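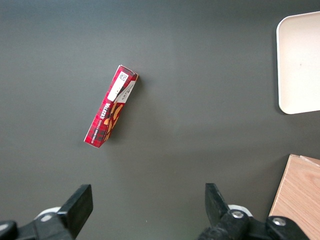
Biscuit tin swap – the gallery

Quick page this, typed up on my lunch. Pictures from the Constead tea cupboard clear-out, Saturday, April 12, 2025. More to come when Lucie Chisholm sends hers over.

For anyone new – twice a year the hall cupboard gets emptied, everything is checked for dates, and whatever is still good goes on the tables for people to take home or swap. Thirty seats booked, more than that through the door. Tea money came to £185, cheers all.

1. Walkers, tartan box

Red and black check, biscuits on the front, you'd know it anywhere. Narrow little box, the sort that fits in a coat pocket or down the side of a hamper. Went on the grey table with the sweet things. Joni Kemppainen had his eye on it from the start and swapped a jar of plum jam for it.

Note for next time – boxes like this to go on the sweet table, not in with the crackers. Had a few muddled up in November and it took ages to sort.

Still to be added

Lucie's pictures of the savoury end. Oatcakes, mostly, and those rye crisps Jouko Ikonen brings back every year. He says there is a 200 gram pack and a bigger one, we only ever see the small.

Khurram Gondal's tea shelf. All in date order now, green labels for this year, yellow for use up soon. Please keep it that way!!

The raffle hamper, before and after wrapping. Virgil Filip won it, then gave half of it away agian before he'd got to the car park.

Bits and pieces

Two lids left behind, one round, one square. In the kitchen drawer, ask at the hatch.

Somebody went home with the wrong shortbread recipe – yours has the semolina in, Lucie's has the rice flour. Swap back at the next coffee morning please.

If you took pictures send them to me at the usual adress, full size if you can, with a line saying what it is and who brought it. Will put them up in the order they come in. Next clear-out is November, same hall, doors at ten. Bring a bag.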